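Kusuma puts 37 years of early church newspapers online

Anyone who loves old religious newspapers has something to celebrate this week. The Kusuma archive, a reading project based in Stultness, opened its full collection of early church periodicals to the public on 22nd September, and every page of it is free to read at home.

The collection takes in 3,734 issues from 19 different titles, most of them small papers printed by frontier congregations and traveling preachers. Many ran for only a few months. One of the best is the Lolach Messenger, a four-page weekly that argued with its neighbors about baptism, tithing, the Sabbath and, for most of one winter, whether a fiddle could be played at a wedding. Until now, the only complete run sat in a locked cabinet in Sindville, and you had to write ahead to see it.

What makes these papers such good reading is how much of them came from the readers. Subscribers sent in questions on doctrine and the editors answered them in print, often in the next issue and often with some heat. A farmer wants to know if angels eat. A woman asks if her late husband, who never joined any church, can be saved. Somebody signing himself "A Seeker" sends in the same question about the millennium five times and gets five different answers, the last one a single word — "Patience."

Then there's everything packed in around the sermons: hymns with no tunes given, lists of subscribers who hadn't paid, notices for lost oxen, letters from missionaries written on the road. The marriage and death notices alone will keep family historians busy for a long while, and they are fully indexed by surname and by town.

Searching is easy. Type in a word or phrase and you get the page itself with the matching lines marked, along with a typed transcript you can copy. Old spellings are matched to modern ones, so a search for "Savior" will also bring up "Saviour." The transcripts still have errors in places, mostly where the ink was faint, and there is a button on each page for sending in a fix.

Readers who would like to see original copies can do that too. A set of 80 issues is on display in Stultness through the end of September, including the first number of the Lolach Messenger with its hand-inked correction on the front page — the printer had left a word out of the Lord's Prayer. Entry is free, and the reading room is open every afternoon except Monday. 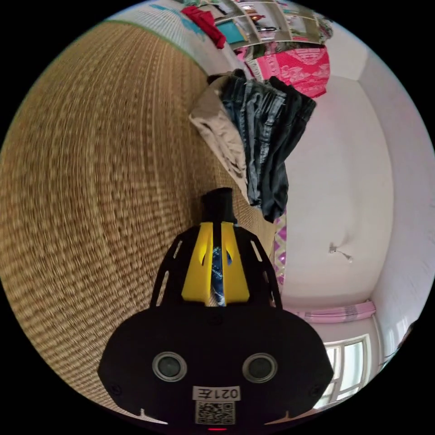 What comes next

The Kusuma project plans to add church minute books from Sindville, starting with the oldest volume, and after that a group of handwritten sermon notebooks. Those will take longer, as each page has to be read and typed by hand. A printed guide to the newspapers is also in the works, with a short history of each title and a map showing where it was published. Requests for topics to cover in the guide can be left at the desk in Stultness or sent through the form on the archive's home page.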